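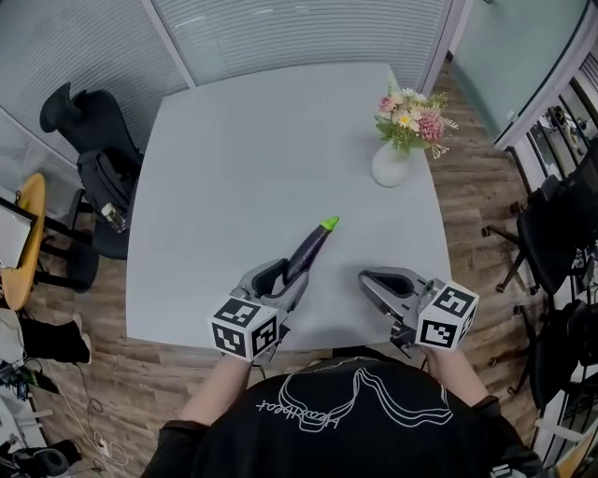
1월, 오전 6시 40분. 실내 17도, 상대습도 58%.

가지 절임 3차분의 염도를 다시 측정했다. 굴절계 값은 4.1%, 전도도계로 환산한 값은 3.8%. 두 계기의 차이가 지난번보다 커졌다. 굴절계는 당분까지 같이 읽으므로 기록은 전도도계 쪽으로 통일하기로 한다. 2차분 기록도 소급해서 고쳐 적었다.

현재 배치 조건은 다음과 같다. 가지 2,000g, 꼭지 제거 후 1,549g. 꼭지를 너무 깊게 자른 탓에 손실이 크다. 다음부터는 꽃받침 아래에서 바로 자를 것. 소금은 손질 후 중량 기준 4%, 명반은 넣지 않음. 누름돌 무게는 가지의 1.5배로 시작했고 물이 올라온 뒤 절반으로 줄였다. 용기는 Hakoleck 유리 용기, 뚜껑 패킹은 새것으로 교체.

색은 예상대로 빠졌다. 명반 없이 보라색을 유지하는 방법으로 쇠못을 넣는 쪽을 검토했으나 집에 있는 못은 전부 아연도금이라 쓸 수 없다. Zosta에서 파는 주철 조각은 배송비가 물건값보다 비싸서 보류. 나수닌이 산성에서 붉어지는 것은 어쩔 수 없고, pH를 낮추면서 색도 지키겠다는 것은 욕심에 가깝다.

pH는 시험지로 4.4. 시험지 눈금이 0.2 단위라 더 적을 자릿수가 없다. 표면에 흰 막이 얇게 생겨 걷어 냈다. 냄새 이상 없음. 시식은 하지 않았다.

점심 무렵 Gheorghița Tudose 씨에게서 답장이 왔다. 그쪽 집안에서는 가지를 먼저 데친 다음 마늘과 셀러리 잎을 채워 식초물에 담근다고 한다. 데치는 시간은 7분. 조직이 무르지 않느냐고 물었더니 데친 뒤 하룻밤 눌러서 물을 빼면 된다고 한다. 식초 농도는 적혀 있지 않아 다시 물어봐야 한다. 발효가 아니라 산 절임이므로 이번 배치와 직접 비교할 수는 없고, 별도 번호를 붙여 4차분으로 진행할 생각이다.

오후에는 냉장고 아래 칸의 온도를 쟀다. 문 쪽 7도, 안쪽 4도. 용기를 안쪽으로 옮기려면 된장 통을 빼야 하는데 둘 곳이 없다. 일단 된장 통을 베란다로 내놓고 최저기온을 확인하기로 했다. 베란다 온도계는 건전지가 다 되어 화면이 흐리다.

살 것: 건전지, 셀러리, 6% 식초, pH 시험지(3.8에서 5.4 구간).

밤 11시 재측정. 전도도 환산 3.8%로 변동 없음. pH 4.4 그대로. 누름돌이 한쪽으로 기울어 바로잡았다. 실내 온도가 낮아 발효가 느린 것으로 보고 13일째까지 연장한다.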